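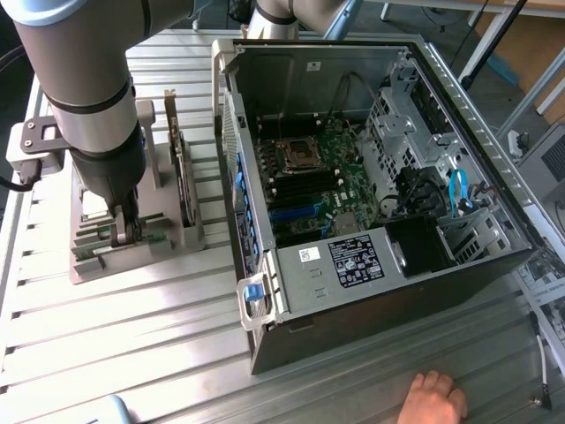

Circuit card at the fixture, next to the open desktop tower.

Progress report to the Travura Fund
Production: "The Salt Daughters," a new stage work after Electra
Company: Hamdan Theater
Submitted by Nia Lloyd, producer
Friday, September 13, 2024

Where we are

The script is finished. The third draft went to the cast at the start of the summer and we have made only small cuts to it. The chorus scenes changed the most. They were spoken in the first draft and are now mostly sung, in close harmony and without instruments. This added work for the music team but it has fixed the slow middle of the play, which was the main complaint after the reading we reported on last time.

Casting is complete except for one chorus part. The actor we had for it took a touring job, and we are seeing people for the role next week. Clytemnestra's long speech is now split over 2 scenes at the director's request. The playwright agreed to this as a trial and will decide after the first full run.

Venue

We will open at the Arkitz Playhouse in December as planned. It has 400 seats, more than we first budgeted for, and the rental agreement is signed. The stage is shallow, so the designer has dropped the rear staircase and moved the palace doors to stage left. The doors are built. The floor cloth is still to be painted.

Audience work

The school workshops are going ahead with Jiseck Arts, who are handling the bookings. So far 60 students have signed up. Each group reads a scene from the Greek play in translation, then the matching scene from ours, and stages a short piece of its own. Teachers asked for the text in advance and we have sent it.

Budget

Spending is within the approved total. Set costs came in lower because of the staircase. Music costs are higher - three extra rehearsal days with the vocal coach - and we have moved money from set to music to cover them. We are not asking for any change to the grant.

Problems

Rehearsal space is tight until the end of the month. We lose the large room on weekday evenings and have been running the chorus work in the foyer, where the sound is poor. The program notes are also behind schedule.

Next steps

Fill the last chorus part. Paint the floor cloth. First full run with all the singing in place, to which Fund staff are welcome. Please let me know who would like to come so I can hold chairs.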